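Workshop notebook, April

Entry by D. Godoy. Countersigned at the end of the shift by N. Lacerda.

**Subject:** Adhesion of printed wall vinyl after storage, Paiva lot 206

The purpose of this entry is to record the condition of the brick-pattern and plain vinyl held over from the winter, and to state which rolls may be released for display work. Colleagues who cut from this lot before the entry is closed are asked to write the roll position on the job card.

### Background

Lot 206 was received in its original cartons and placed on the upper racks of the back store. The heating in that room was off for most of the winter. Paiva's sheet calls for storage on end, in a dry room, away from direct sun. The rolls were stored flat. Two cartons had been opened and closed again with packing tape, and the open ends of those rolls had picked up dust along the first turn.

Trikico has asked for the same material for the second set of display booths, and the job cannot be scheduled until the lot is cleared.

### Method

1. Strips were cut from the outer turn, the middle and the core of each roll. Cutting was done with a new blade and a steel rule. The first turn of the two opened rolls was discarded.
2. Test boards were wiped with alcohol and left to dry under the hood. One set was primed with Presico sealer, thinned as usual. The second set was left bare.
3. Strips were laid by hand with a felt squeegee, working from the center outward. No heat was applied at this stage.
4. The boards stood overnight on the rack by the east door. In the morning a weight was hung from the free end of each strip and the load increased until the strip began to lift. Readings are in grams.

### Readings

| Position on roll | Board | Load at first lift (g) |
|---|---|---|
| Outer turn | Bare | 1,000 |
| Middle | Bare | 1,979 |
| Middle | Primed | 3,606 |

The core strips could not be read. The curl was strong enough to pull the ends up before any load was applied, and a second attempt with a warmed strip gave the same result. N. Lacerda suggests leaving core material under a flat board for several days before it is tested again. This has been started, and the strips are under the gray board on the long bench. Please leave them there.

The primed outer-turn strip was spoiled when the board was knocked. It will be repeated.

### Observations

The difference between the bare and primed boards is larger than it was for the previous lot. The bare boards in this test came from the offcut bin and their faces may have carried sanding dust that the alcohol wipe did not remove. A second set should be cut from a new sheet before any conclusion is drawn about the sealer.

Pattern alignment was checked separately. On plain stock a small stretch in the sheet goes unnoticed. On a brick repeat it shows at once along the grout lines, and the error grows with every course. When a pattern has to continue around an inside corner, the back panel should be hung first and the side panels matched to it. The reference for color and repeat is the blue brick with white grout lines, and the yellow shelf unit is the accent color against which any new print should be judged.
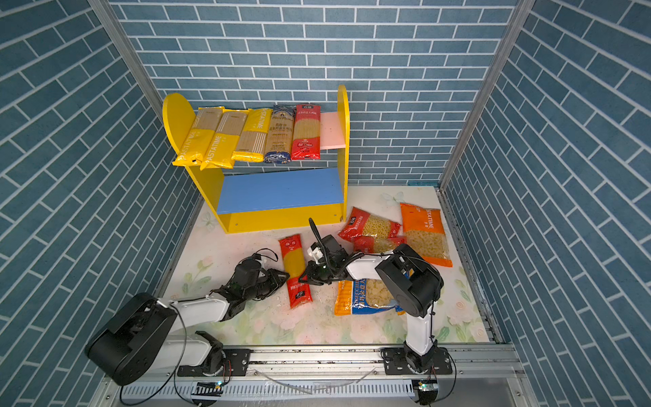
### Seam treatment

Butt seams were preferred to overlaps in all cases. An overlap holds better in the first hours but leaves a ridge that collects dirt and catches the edge of a cleaning cloth. Where a seam must fall on an open face, both edges are to be cut in a single pass through the two layers and the waste removed before the adhesive takes.

Firness roller tape was tried along two seams as a temporary hold. It left a faint residue on the matte surface. The residue came away with soapy water, but the tape is not recommended on printed faces.

### Disposition

- Middle sections: released for use on primed boards only.
- Outer turns: held until the primed strip has been repeated.
- Core material: held, pending the flattening trial.
- Opened rolls: to be used for masking and templates.

### Open items

D. Godoy will cut the new bare boards and repeat the missing strip. N. Lacerda will write to Paiva about storage temperature and ask whether the adhesive recovers once the rolls are warm. The remaining cartons have been turned on end and moved to the lower rack next to the primer. Sealer is low, one can left.

Checked, N. L., 4:40 p.m.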